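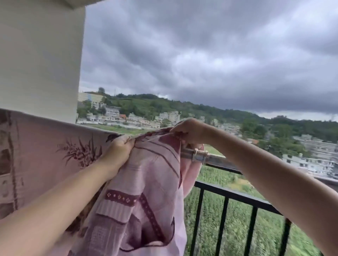
3.2 Where the bedding is put and how it is placed

In the first part of the study we asked the households how often they wash the bedding. In this section we look at the work that comes after the washing, when the large pieces are brought to the balcony. The households all live in Skoltlow, in houses with two or more floors, and most of the balconies look to the fields. We visited 23 households and noted 78 large pieces, by which we mean sheets, blankets and covers that one person can not hold fully open with two arms. Small laundry, such as towels and socks, was noted too, but it is treated in section 3.4.

A balcony in our group offers two places for a large piece. The first is the drying pole, when the house has one. The second is the railing itself. People said that the pole is cleaner and the railing is stronger. The pole is mostly a bar on the wall side or over the railing, and a heavy blanket on it makes the owner worry about the joints. The railing carries any weight, but it must be wiped, and what hangs on its outer side can not be reached easily if the wind takes it.

From this comes a simple order which we found in many houses, although the people did not describe it as a rule. Sheets and thin covers go to the pole. Thick blankets go to the railing, side by side, and when the railing is full their edges are allowed to lie one over another (Figure 2). 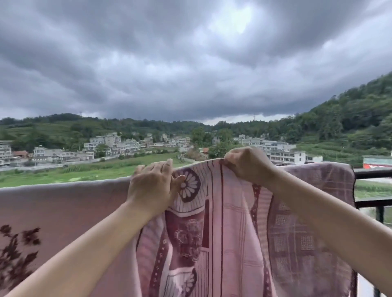 Page last changed: May, 16:40

Figure 2. Blankets along a balcony railing. The light pink one, with a round flower medallion near its top, partly overlaps a mauve-purple one with a checked pattern. A dusty pink piece lies over the rail at the left.

The overlap was a surprise for us. In earlier work by Calloway (the report for the Esico housing survey) it is written that people avoid it, as the covered part dries slowly. Our households know this very well. They accept the overlap for some hours and then move the pieces, usually after the midday meal. One woman told us that she prefers to turn a blanket two times than to carry a part of the washing back inside and wait for the next sunny day.

The placing has steps which are similar from house to house. The piece is brought folded or in a bunch, often in a basin, and one end is thrown over the bar. Then the person looks for the top edge with the fingers, pulls it a little to one side, and presses it down so that it does not slide. After this the folds are opened by hand, from the middle to the sides. In our notes the opening of the folds takes more time than all the other steps together. For the 78 pieces we wrote down 123 separate corrections, that is, moments when the person had already let the cloth go and then took it again. With thin cloth the correction is mostly at the corners, and with thick cloth it is mostly at the top edge.

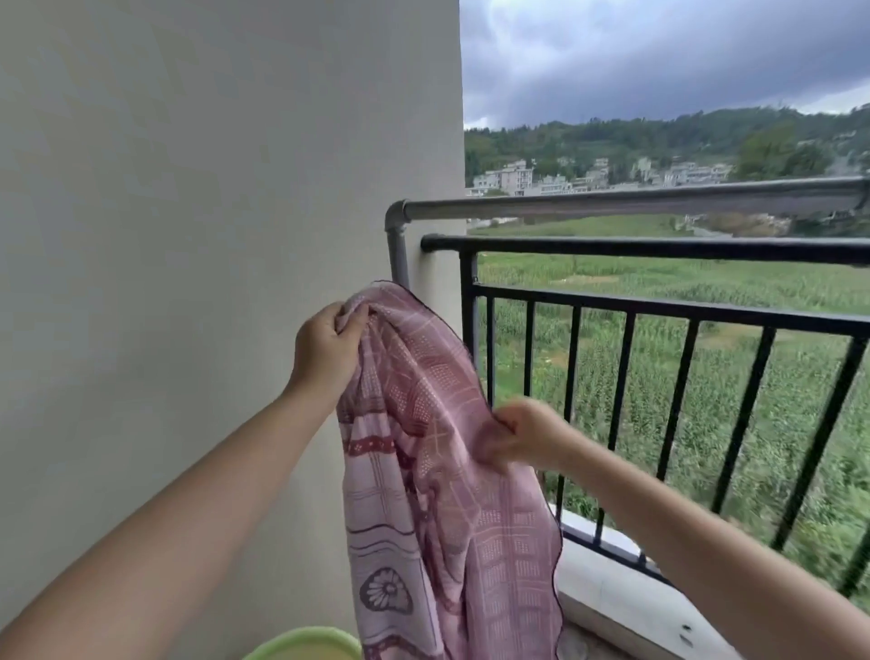 The corners matter also for another reason. Many of the covers have a printed border, and people use the print as a guide to hang the cloth straight. When the band runs level with the bar, the two sides have the same length. Plain pieces do not give this help, and for them the person steps back and compares the lower edges, if the balcony is deep enough to step back at all.

Only 5 households used pegs or clips for the large pieces. The others said that the weight is enough, or that pegs leave a mark in plush fabric. We did not measure the wind, so we can not say whether they are right. In the comparison village, Testville, pegs were much more common, but the balconies there are higher and more open.

A limit of the section is that all visits were made in the warm months. In winter some families dry in the stairway, and the order of pole and railing then has no meaning.

Related items
3.1 Washing days and the weather
3.4 Small laundry and indoor lines
Mercado: a short survey of drying poles and their fittings
Notes on the household interviews in Testville

Shared 23 times | 5 comments

We use cookies to remember your reading settings. By staying on this page you agree to their use.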